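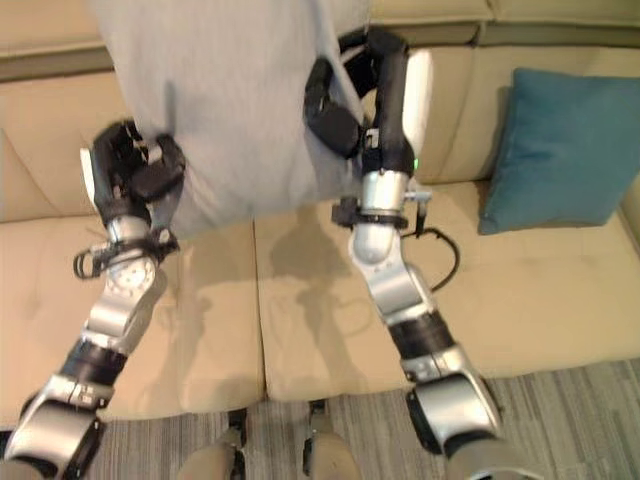 Two-arm cloth handling in the sofa area, Trukura demo rooms, Tananport.

Visit to Trukura: comparing hands on soft things
by Sherif Amrani

In September I was invited to Tananport to see how the people of Trukura compare robot hands. I work with simple two-jaw grippers for carton packing, so hands with fingers are new for me and I had many questions.

The building is an old rope works from 1911, and the stairs are steep. We started at 8 in the morning with coffee and a safety talk. After it our host, Ms. Solari, explained the test plan. They have 36 tasks with household goods, and each task is repeated with every hand and every controller setting. My interest was only in the soft goods: cloth, cushions, small flat things lying on carpet.

The first controller closes all fingers with the same force. The second one, which they call the Lozano setting, limits each finger separately. On a cushion both look similar at first. With a thin cloth I could see the difference better, for the equal-force setting makes a thick bunch in the palm and then it is difficult to let go cleanly. I asked if a suction cup would not be cheaper for cloth. Ms. Solari said yes, it is cheaper, but they tried three kinds and all lost the edge when air went through the fabric.
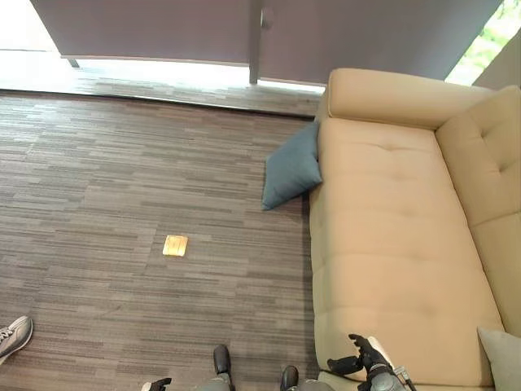
Visit Reports – No. 82 – p. 8

The camera question took most of the morning. The view from the head is good for the sofa seat, and it covers also the floor down to the feet of the robot. A flat yellow-orange piece on striped gray carpet is easy to find by its color. The windows give more trouble. Even with the blinds down, strong light comes in under them, and the bright strip of floor goes nearly white in the picture. Their engineers now fix the exposure by hand before each series. A second camera at the wrist was also tested, but the fingers hide the object exactly when one wants to see it.

I liked more the discussion about where to hold a cushion. With one hand the robot can lift it, but the cushion folds and the free part hangs down, so the planner must guess where the corners are. Ms. Solari prefers a deep grip near the middle. Her colleague prefers a corner. They did not agree while I was there. 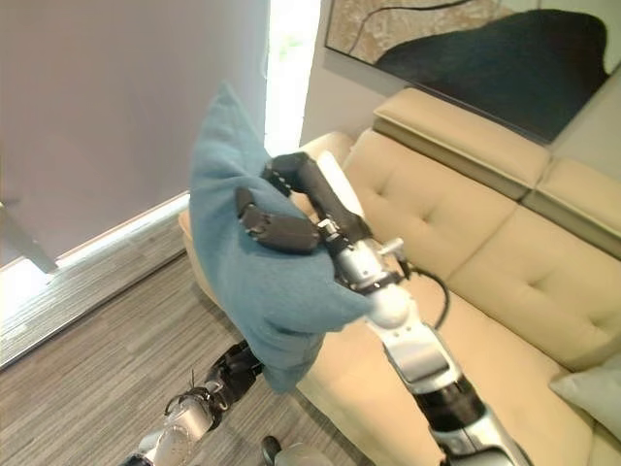 Two hands or one

After lunch we talked about using both arms together. The cycle is longer, and the controllers must share one clock, otherwise one arm pulls against the other. For square pillows I think it is worth the time. The pillow keeps more of its shape and there is less to correct at the end. For my cartons I would not pay for it.
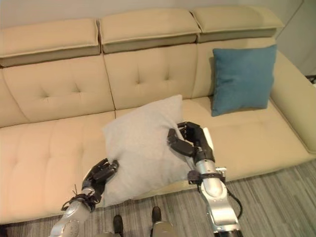
The cables are the part I would change first. On our own machines a loop at the wrist is the usual reason for a stop, and I told them so – they have already ordered a shorter set. I also asked about the price of spare fingers and got a polite answer without a number.

For readers who want to go: write to Trukura some weeks before, and bring your own objects if you can. I had only a pair of work gloves in my bag and was sorry not to have packed more.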